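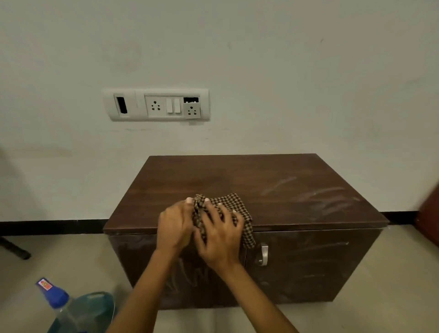

Fusico Furnishings | Press and Customer Care Desk

FOR IMMEDIATE RELEASE
October 5, 2021

Fusico Asks Customers to Put Down the Spray Bottle

Company's new care guide for dark cabinets runs to a single page, most of it about dust

MYKLEBUST – Fusico today released a free care guide for owners of its dark brown two-door cabinets, a group of people who have learned that walnut brown goes with everything, including every speck of dust in the house.

The guide follows a review of 1,180 messages sent to the company's care desk. Of those, 824 were about whitish smears on the top or the doors. Most of the writers had cleaned the cabinet shortly before the smears appeared. Many had then cleaned it again, harder, with more product.

"We make a perfectly good cabinet, and people keep polishing it into a fog," said Jouko Seppälä, head of customer care at Fusico. "I did it to my own for two years. I blamed the light."

The recommended method calls for a soft cloth, plain water and very little of either enthusiasm or soap. Owners should dust the top first, dampen the cloth and wring it out well, then wipe along the grain in long strokes. Curved strokes leave curved streaks, and a low cabinet shows them off nicely to anyone standing over it. Turn the cloth to a clean side before starting on the doors.

An old checked dishcloth will do. Fusico tested its own microfiber cloth, the Proser, against a drawer of retired kitchen towels and has decided to go on selling the Proser, but quietly.
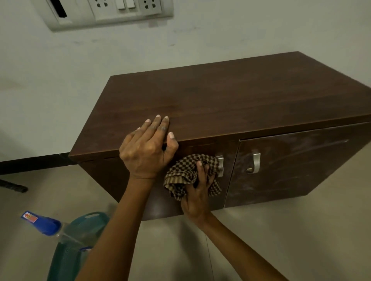

Doors need a little more patience than the top. Keep one hand on the front edge so the cabinet stays where it is, and work down from the lip. The strip beside the handle collects the most fingerprints and gets the least attention, as people tend to wipe toward the metal and stop. Go around the pull, behind it if the cloth will fit, and finish with a dry corner. The whole job should take around 10 minutes, or longer if you open the doors and start reading whatever you find inside.

The guide also covers sticky rings, candle wax and the residue of price labels, including the company's own, for which it offers a short apology.

Printed copies are available at the Tretero showroom and will be packed with all new two-door cabinets starting in December. Customers who already own one can ask the care desk for a copy by mail. Please allow 5 working days. The dust will wait.

Press contact: Jouko Seppälä, Customer Care, Fusico Furnishings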